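Tiron: a data card for freelance invoices and when they got paid

7 min read
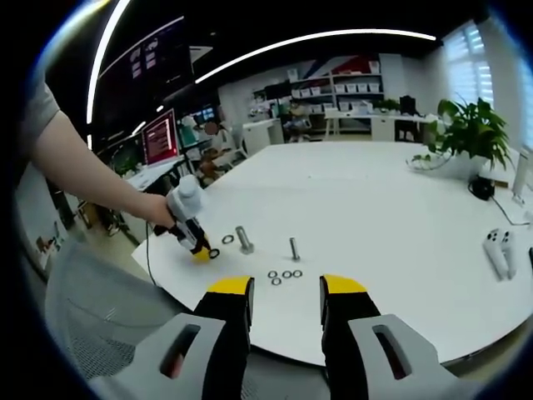 Handheld gripper and washer, white round table.

What's in the box

Tiron is a table of 4000 invoices sent by 324 freelancers, with the date each one was due and the date the money showed up. A second, smaller table holds the reminder messages that went out in between, nearly 2000 of them, ranging from "Just floating this to the top of your inbox!" to a single line consisting of the word "Rent."

It was put together at Velterness, a small outfit that makes bookkeeping templates for people who work for themselves. Higinio Tapia did the collecting, Iraís Aguirre did the cleaning, and Nuala Buckley wrote the labeling guide and then rewrote it after watching the rest of us try to follow it. Questions go to Rigoberto Valdovinos, who pays his own invoices on the day they arrive and is insufferable on the subject.

Why we made it

Most talk of late payment in the freelance world runs on surveys, and most surveys ask people how long they usually wait. People who have been burned say "forever." People who have one nice client say "it's fine." We wanted dates. Dates are dull and they disagree with everyone equally.

The first version was called Warnolberg, after the folder it lived in. If you have a copy of Warnolberg, please stop using it. It counted credit notes as very fast payments, which made several translators look like they worked for saints.

Files

invoices.csv: one row per invoice
reminders.csv: one row per reminder, linked by invoice_id
labeling_guide.txt: what each reminder label means, with edge cases
changes.txt: what we broke and when we noticed

Columns in invoices.csv

There are 11.

invoice_id: a made-up key, stable between releases
freelancer_id: same idea
trade: writing, translation, design, illustration, photo, code, audio, teaching, other
client_size: solo, small, medium, large, unknown
first_job: yes if this was the first invoice to that client
amount_band: five bands, A (lowest) to E
terms_days: the number of days agreed, blank if there was no agreement
sent_offset: days from delivery of the work to sending the invoice
paid_offset: days from sending the invoice to full payment, blank if unpaid at collection
part_payments: how many installments, usually one
outcome: paid, part_paid, written_off, open

Look at sent_offset before you build anything on paid_offset. A fair share of "my client took three months" turns out on inspection to be "I took two months to send the thing, and my client took one." We say this with love, as a group whose own invoices for this project are still sitting in drafts.

How the data was gathered

Freelancers exported their records from whatever they had. In a few cases that was accounting software. In most it was a spreadsheet, and in one memorable case it was a spiral notebook read aloud over the phone while Higinio typed. Everyone who took part agreed in writing to their rows being shared in this form, and could pull out up to the January freeze. Some did. Their rows are gone from every file, including the intermediate ones.

Each person supplied a complete run of invoices for the period they picked, good clients and bad. We asked for this firmly. Left to choose, people send in the horror stories, and then you have a dataset about grudges. A few contributors asked whether they could submit only one client, at length, with commentary. We declined and have kept the commentary for personal enjoyment.

Cleaning

Iraís checked each file by hand against the rules below.

1. Credit notes and canceled invoices are removed.
2. Duplicates are merged when the freelancer confirmed they were the same bill sent twice. Sending a bill again under a new number is a popular collection technique and we didn't want to count it as growth.
3. Deposits are treated as part payments on the final invoice if the paperwork ties them together, and as their own invoices if it doesn't.
4. If only the month of payment was known, the row was dropped. This hurt. Guessing the middle of the month would have hurt later.
5. Amounts were converted into bands and the originals deleted.

Currency is not recorded. The bands were set within each country's own rates, so a B in one place is a B in another in the sense of "an ordinary small job," and in no other sense. Please don't add them up.

Reminder labels

Each message in reminders.csv has one of these labels: cheerful, neutral, firm, legal, despairing. The text itself is not included, only the label, the length in words, and the offset in days from the due date. Two people labeled every message separately and Nuala settled the disagreements. Most disagreements were over cheerful versus despairing. Four exclamation points can go either way.

Béla Pálfi read through a portion of the messages that weren't in English and pointed out that what we had down as "firm" was, in his language, quite warm. Those were relabeled. Treat the labels as the opinion of a few people who read a great many of these in a row, and who were not the same people at the end of it.

What you might use it for

Setting a sensible payment term in a contract template. Working out how much of a cushion a new freelancer should keep. Teaching a class on survival curves with something other than light bulbs. The Meléndez calculator, which some of you will have come here from, uses invoices.csv to draw its cash-flow chart and ignores the reminders entirely.

What you shouldn't use it for

Scoring individual freelancers or clients. There are no client names here, and client_size is the freelancer's best guess. "Large" means anything from a household name to "they had a receptionist."

Please also don't use it to prove that cheerful reminders work better than firm ones. Cheerful ones go out first, when most bills were about to be paid anyway. Despairing ones go out last, to clients who had already shown what they were made of. The file can't separate tone from timing, and we've had to talk two of our own team down from blog posts on this very point.

Known problems

The sample leans toward writers and translators, who turn out to keep records and answer email. Photographers are thin on the ground. Audio is mostly one person's very busy year — look at the freelancer_id column before announcing anything new about podcasting.

Platform work isn't here. If a marketplace holds the money and releases it on a schedule, the delay belongs to the marketplace, and mixing the two made every chart look like a staircase. The same goes for work paid in advance, in kind, or in exposure.

Open invoices are open as of the freeze. A few have probably been paid by now. We'd like to believe that.

terms_days is blank more often than anyone hoped. Blank means no term was agreed, in writing or otherwise. It does not mean thirty. Earlier users of Warnolberg filled the blanks with thirty and then reported that thirty was the most common term.

Privacy

Rows with an unusual mix of trade, client size and amount band were coarsened until they had company. The trade became "other" first, and if that didn't do it the client size became "unknown." So a few of the "other" rows are illustrators in disguise. If you think you recognize yourself or a client, write to Rigoberto and he'll take a look. If you merely recognize the feeling, that's expected.

Terms of use

Free to use, share and adapt with credit to Velterness. Don't try to identify anyone. If you resell it as a report, we can't stop you, but do pay whoever designs the cover within the term you agreed with them.

Reporting errors

Send the invoice_id, what you think is wrong, and how you found it. Screenshots of charts with a red arrow and no other text will be read last. Fixes go into changes.txt under the name of the person who spotted them, unless they'd like to stay out of it. Corrections to the labeling guide go to Nuala, who'd prefer them in one batch — the last round arrived as eleven separate emails, each one labeled urgent, and she has started coding them as reminders.

Filed under: Freelance work, Getting paid, Open data

Contact | © Velterness | Back to top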